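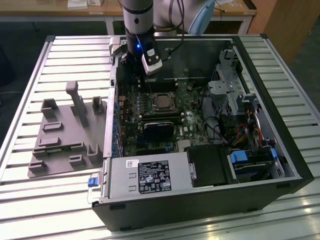 Nizar Hijazi thinks this whole page is too hard on the refurbishers, and that his Clostix tower has run fine since June. Fair enough. One good tower doesn't change the answers, but I've softened two of them.

Used and Refurbished Desktops: Questions I Keep Getting
Last updated Saturday, December 5, 2020

What does "refurbished" mean?
Whatever the seller wants it to mean. One shop replaces the drive and cleans the fans. Another wipes the case with a cloth and prints a sticker. Ask what was replaced and get it in writing. If the reply is a paragraph about quality and the planet, you have your answer.

Is Grade A better than Grade B?
It usually describes scratches. I've had a Grade B from Zoubi that was in better health than the Grade A next to it, and it cost $22 less. The letter tells you very little about the power supply.

They say it passed a 68-point inspection. Should I care?
I asked Nuver for the list. It included "power cord present" and "power cord undamaged" as separate points. I'd trade the lot for a drive health report with the serial number on it.

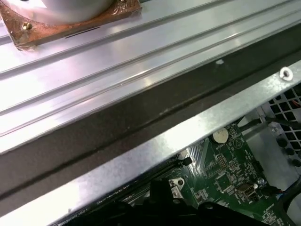
The other thing to ask for is the return window, and when it starts. Nuver counts 14 days from shipping. If the box spends a week on a truck, half of that is gone before you plug anything in.

Is the extended warranty worth buying?
I doubt it. Read the exclusions first. The Clostix one leaves out drives, fans and "wear," and I'm not sure what else in an old desktop is likely to go. Put the money toward a new drive.

Does it come with a legal copy of Windows?
Maybe. "Activated" on the day it arrives is not proof of much. Ask which license it has and whether it stays with the machine.

Will more memory make it fast again?
Sometimes, if it has very little now. Sellers love this upgrade because it sounds good in a listing. Swapping an old hard drive for a solid state one tends to do more, so price that first.

Can I just buy locally?
Yes, and in Prenden I would. You can turn it on, listen to it, and try every port before you pay. If the seller won't let you do that, go home.

Do you get paid by any of these shops?
No. Zoubi offered me a discount code for readers and I turned it down.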